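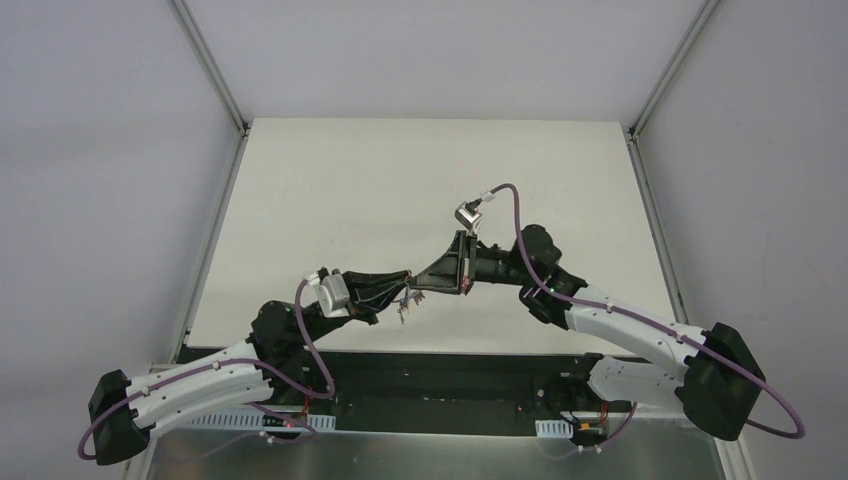 Nuseck colored-head keys, set of seven blanks
Review by Maëlle Cormier, 2018-08-31

I bought these key blanks in January, after I stood too many times in front of the wrong door with the wrong key. In our building at Trusmont every lock takes the same type of key, and all our old ones were plain metal. We tried paper tags, then drops of nail polish. The paper gets torn and the polish comes off in the pocket.

The Nuseck set comes in a flat card box with seven blanks, each with a plastic head in its own color. You must have them cut by a locksmith. Please check your lock profile before you order, the box shows it only in very small print on the back. I did not see it and I was simply lucky. My locksmith, Mr. Wunderlich, cut all of them while I waited and had only one complaint: the plastic head is a little thick for his clamp, so he had to place each key twice.

After these months of daily use I can say the following.

The head is comfortable. It is wider than the head of my old keys, and with cold fingers I can turn it without pressing hard. For my mother-in-law, who has arthritis, this made a real difference, and she asked for two more.

The colors are well chosen, with one exception. Blue, red and yellow are clear even in the poor light of our stairs. The green and the gray, however, look almost the same in the evening. I gave the gray one to the bicycle cellar, where I go only by day.

The blue is my favorite and I took it for the workroom. When I put it down on something white I find it again immediately — with the old key I used to feel over the surface with my hand.
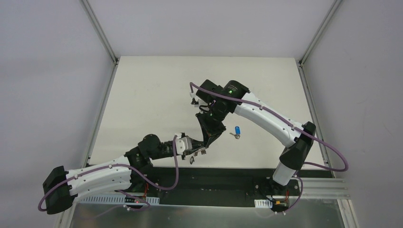 The key with the blue head on the white tabletop.

Now the weak points. The hole in the head is small. A thin ring goes through, but the thick ring from my car keys did not, and I had to buy another. The plastic also takes scratches quickly if you carry the keys together with coins. It is only a matter of appearance, the color goes all the way through the material.

Two of the keys were stiff in the lock for the first days. I took them back and Mr. Wunderlich went over the edges with a fine file. I think this was the cutting and I don't hold it against the product.

My colleague Lorne Bergeron prefers the Mosstead covers, soft caps that you pull over the keys you already have. They are cheaper and you need no locksmith. I had them on my bunch for 22 days and the caps turned around on the head, so for me they were not a solution. If your keys have a square head, maybe they will stay better.

I would buy the Nuseck set again, but I would like a larger hole and a different green. Four stars from me.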